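Séjours insulaires : comment Plavari compose ses forfaits

Plavari assemble des voyages de noces vers l'île de Saha. Sa responsable de production décrit une mécanique tarifaire simple. « Nous achetons 412 nuitées par saison, dont 300 à l'hôtel Bavik. Le reste est réparti entre des maisons d'hôtes. » Le contrat est signé en décembre, à prix ferme.

Le transfert maritime est facturé à part. « Le bateau d'Idik compte 36 places. Au-delà, il faut une seconde rotation, et le coût par passager change. » L'agence bloque donc les places dès le versement de l'acompte.

Sur l'annulation, la règle tient en une ligne : remboursement intégral jusqu'à 30 jours avant le départ, hors frais de dossier. « Les clients lisent le prix, rarement le barème. Nous le faisons parapher. »

Le forfait de base, à 282 euros par personne, couvre trois nuits et les petits déjeuners. Les excursions au lagon restent en option.

Bagages : un pantalon long suffit pour les soirées.

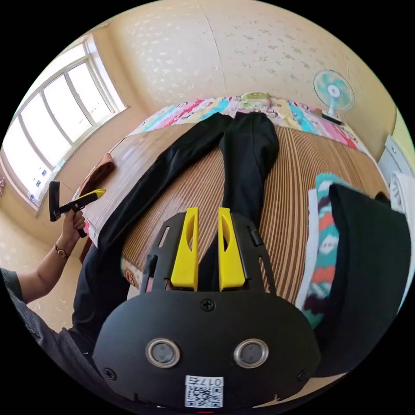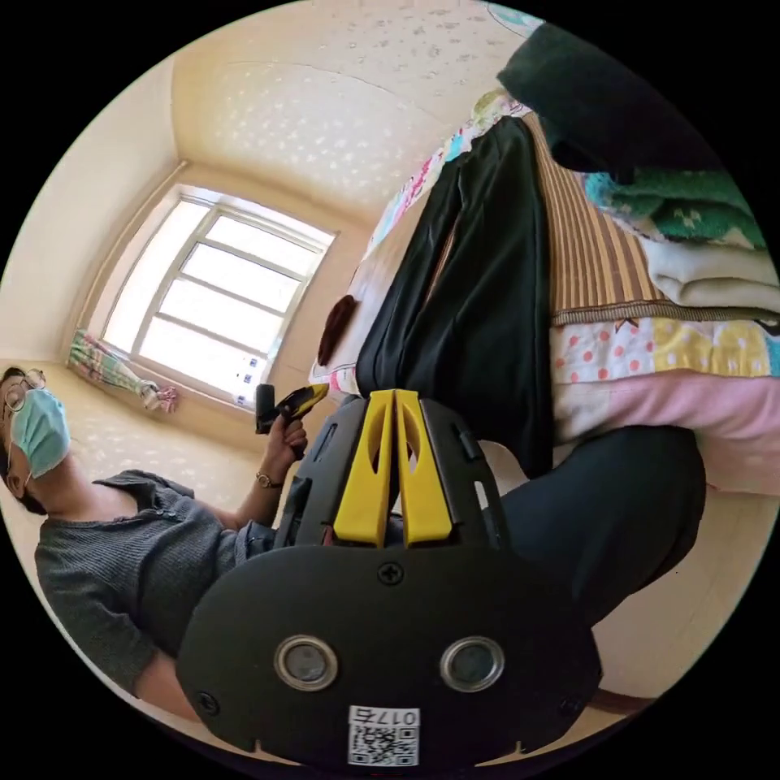
Formalités et assurance

« Le passeport doit être valable six mois après le retour. L'assurance rapatriement est exigée à la réservation. »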